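Right, back from the Rulirano open day and my feet are killing me. Thread, because I promised a few of you I'd report back and I took notes on my bus ticket.

First thing: it's on the Hetovwood estate behind the tile warehouse and the signs are useless. I went round the roundabout twice. If you go to the next one, park by the blue gate and walk.

They let us in by groups. Mine had a retired postman, two lads from the college and a woman who'd brought her knitting (and got a good bit of a sleeve done, fair play to her).

Kamil Bednárik did the demos. Very dry, very patient, talks to the arms under his breath when he thinks the mic is off. The mic was not off.

The big one by the door is the Lekura cell, which stacks trays all day. Kamil said it shifts 800 trays on a good shift. Impressive for five minutes and then, sorry, a bit like watching a car park barrier.

The small bench at the back was where everybody ended up. It's the picking bench. One arm, a plate, a block, and the arm has to get the block off the plate. Sounds like nothing! I stood there for most of an hour.

I asked why a plate and why not a nice flat tray. Kamil said a tray is too kind. A plate has a rim and a shine on it, and you can get reflections that muddle the camera. Same reason he likes china over paper ones, which apparently slide about.

They've been at this one job since September. He had the tally for the week on a whiteboard: 200 tries, and then a column for clean picks which he'd half rubbed out with his sleeve, so I can't tell you the score. He laughed when I asked. Make of that what you will.

My favourite bit was the slow approach. The fingers come down either side, wide apart, and there's this pause before they close — the whole room went quiet, even the college lads. Like watching someone park a caravan.

The postman asked if it could do a boiled egg. Kamil said "not in front of visitors".

There was a talk afterwards from the Bangash people, who make the software side. Good speaker, far too many slides. I'd have cut it in half and let us back to the bench. One useful thing from it though: they keep the failed picks as well as the good ones, and he reckoned the failed ones teach them more.

Tea was free, flapjack was not. I was visitor number 239 according to my sticker, which I've now put on the fridge.

Next open day is Sun 27 October, doors at 2, and you do need to book. Kids are fine but they have to stay behind the yellow line, and so do you, as I was told more than once.

Someone's asked if I'd go again. Yes, but I'd skip the talk and head straight for the back. Last post, and then I'm putting the kettle on — the picking bench, mid-job:
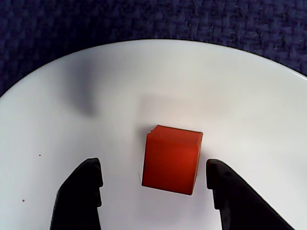

Oh, and take a jumper. They keep that hall freezing.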